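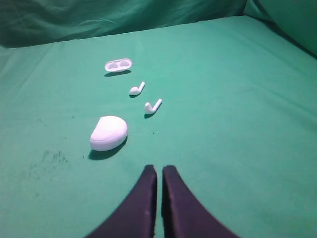

I rewrote the recording rules for our small-parts cell over the weekend. The old set had grown to three pages and contradicted itself on resets. The new one fits on a single sheet, and most of it concerns what happens before the arm moves.

Small white parts are the worst case for us. Earbuds, case halves and lids all share a color, so the cloth has to do the separating. Green stays. I tried the gray mat from the Firkov kit and went back the same afternoon.

The rules as they stand in January:

Every part gets its own patch of cloth. Shadows may touch the fabric, never a neighboring part.

Fingers start open, tips clear of the nearest part. An episode that begins with contact is discarded, even if the grasp is good.

The lid goes down open side up. The Gultine checklist permits either orientation, which made our labels useless for lids — two operators read "closed side" differently.

Marks on the cloth are logged once per session, with position. Do not swap the cloth in the middle of a batch. A changed background costs more than a stain.

Wipe the finger faces every 15 episodes.

Resets are done by hand with the arm disabled at the controller. Pausing the program does not count as disabled.

I applied these to the existing Jaka batch to see what would survive. Of 754 episodes, 580 passed. Most of the rejects failed on the starting position of the fingers, and a smaller group had parts placed too close together. Lighting was fine throughout, so I left that section alone.

One item is still open. The sheet gives no minimum gap between parts, only the shadow rule, and that depends on where the lamp is. I would prefer a number tied to finger width. I'll measure on Friday and add it to revision 3.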